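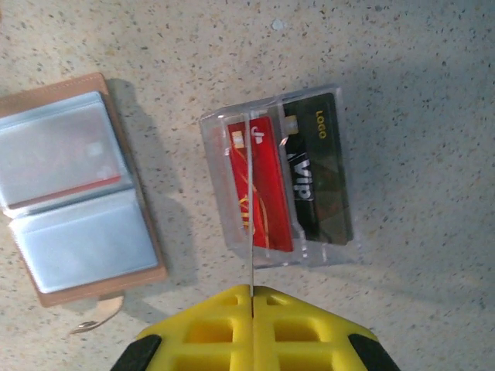 Two cards in a clear holder, with the open wallet beside them. Card handling is among the tasks taught by remote control at Skeststead.

Getting a plastic card out of a slot and into a wallet takes a person a couple of seconds, and few people could say afterward how they did it. The thumb finds the edge, the other hand steadies the wallet, and the card goes in at a slight angle before it straightens. At Grendetti, a small automation firm with a workshop in Skeststead, operators have spent much of the summer doing that job slowly, over and over, through a pair of robot arms.

The method is known as teleoperation. The operator sits a few feet from the table and holds two handles, one for each arm. When a handle moves, the matching arm moves with it. Squeezing the handle closes the gripper. While this goes on, the system records the position of every joint along with the video from the cameras, including small ones carried close to the fingers. Each complete run is called a demonstration, and the demonstrations are used to train a program that will later try the task alone.

Grendetti started the card work in June. By the end of the month the operators had recorded 1120 demonstrations, and 904 of those were kept. The rest were thrown out during review, mostly for dropped cards or for long pauses in which the operator was working out what to do next. A pause looks harmless on video, but a program trained on it may learn to stop in the same place.

Cards are a hard subject. They are thin and stiff, and they lie close against whatever holds them. A clear stand adds to the trouble, with bright edges that shift as the camera moves. A plastic wallet sleeve can throw back enough glare to hide what is already inside it. The operators are told to work from the camera views on their screen, and to avoid looking over at the table. If they use information the program will never have, the demonstration is of little use.

New operators train for a week before any of their runs count. They begin with large, forgiving objects and move on to boxes, trays and small parts. The firm's own guide to the work, called Yeh after the name of its first test rig, runs to 53 pages and is mostly about hands. It asks operators to approach an object from the same side when they can, to close the gripper only after the arm has settled, and to keep the idle arm still and out of the way. It also asks them to let go fully before backing off, a step that almost everyone rushes at first. 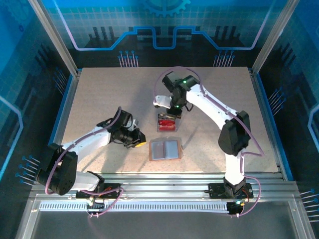

Two arms sharing one small table bring problems of their own. They can reach the same spot, and the operator has to decide which goes first. In many tasks one arm holds and the other places, as a person would do with a jar and its lid. Most people favor their strong hand without thinking about it. Supervisors check for this, and an operator who leans too heavily on the right arm will be asked to run the next set with the left leading.

The layout also changes between runs. After each set, the objects are moved a few inches or turned, so that the program does not simply memorize one path. Operators tend to dislike this part of the job. A good set has a rhythm, and resetting the table breaks it. Shifts at the controls are limited to 87 minutes, after which the reviewers had noticed that grips became sloppy and corrections more frequent.

Corrections themselves are a matter of some debate at the firm. Early on, any run with a missed grasp was deleted. Later the reviewers began keeping runs in which the operator missed, backed up and tried again cleanly. Their thinking was that a robot working alone will miss too, and it needs to have seen a way back.

Grendetti does not sell card-sorting machines and has no plans to. The work is paid for by Fornitz, a packaging company that wants arms able to handle flat, slippery items on short production runs, where the product may change several times in a day. Programming each change by hand takes too long to be worth the money. Fornitz hopes that a line worker with no background in robotics could show the arms a new item in one shift.

That has yet to be tried on a working line. For the fall, the plan is to bring in people from the packing floor, sit them at the handles with the guide, and compare their runs with those of the regular operators. The first group is due in Skeststead once the second table is ready.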